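Chapter 7
Planning Over Changing State

7.1 Why the plan cannot be a fixed list

The planners in Chapter 6 took a start pose and a goal pose and returned a path. They assumed that the world stayed put while the arm moved. Household work breaks that assumption early. Opening a drawer changes which grasps can be reached, which regions of space are blocked, and which objects the perception system can report at all.

A task planner therefore works on symbolic state: a set of facts such as closed(drawer) or on(plate, cabinet). Each action has preconditions and effects. The motion planner is called only after the task planner has picked an action, and it may fail. When it does, the failure has to be passed back up in a form the task planner can use.

The running example in this chapter is a countertop cell controlled by Dendance, a small planning stack written by Aoi Nomura for teaching. Its source is listed in Appendix C. 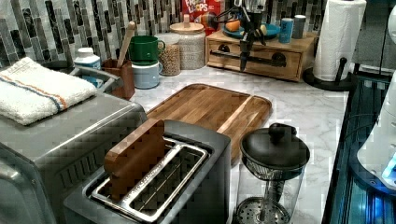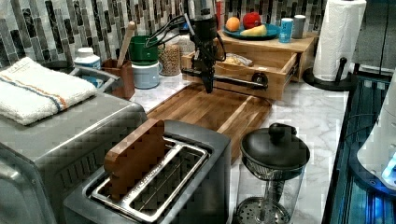
Figure 7.1. Two states of the countertop cell. The drawer is partly open in the second.

Dendance stores the drawer as a single joint with one degree of freedom. Its position is a real number, but the task planner sees only three labels: closed, partial and open. The mapping from number to label is set by two thresholds in the configuration file. Poor thresholds are a common source of plans that look valid and cannot be carried out, and Exercise 7.4 asks you to produce one on purpose.

The collision model is rebuilt whenever a label changes. A full rebuild of the cell takes 705 milliseconds on the reference machine, against 40 for an update that touches only the drawer. Section 7.3 shows how to decide which of the two is needed.

Two limits apply throughout. The search stops after 3,000 expanded nodes and returns the best partial plan found so far. An action whose cost is set to 999 is treated as forbidden, a convention kept from the older Camel format so that its domain files still load.

7.2 Facts, fluents and what the camera reports

A fluent is a fact whose truth can change over time. We begin with the fluents that perception can check directly, and leave those that must be inferred to Section 7.5.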